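We use cookies to remember your settings. Accept / Manage

1/ This month I collect examples for our cup task at Dritis. The goal is simple to say: the policy should learn to handle paper cups on a table, also when they lie on the side. I want to write down how I do it.

2/ The target is 200 episodes. I record in blocks of 4, then I stop and move all the cups before the next block. If I am lazy with this, the model learns the table and not the cups.

3/ My first set was too clean. Every cup had the same color and I always came from the same direction. We trained Nukeo on it and it did well only with white cups. I removed that set, it was 2 evenings of work.

4/ Now I mix colors and prints, and I let some cups show the opening and others the bottom. Slow approach, no shaking, fingers open wide before I come close.
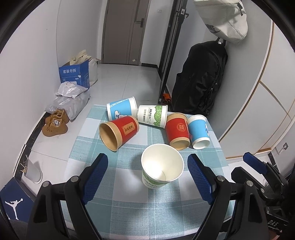 One cup standing, five lying down. Checkered cloth again, I like it.

5/ Next I will try 3 other table covers. If you collect with a hand-held gripper too, please tell me how many episodes you needed.

Tags: robot learning, data collection, grasping

Comments
Shirima: Do you keep the failed grasps?
Limo: We needed more than 200 for bowls. Cups are maybe easier.
Shirima: Please post the success rate when you have it!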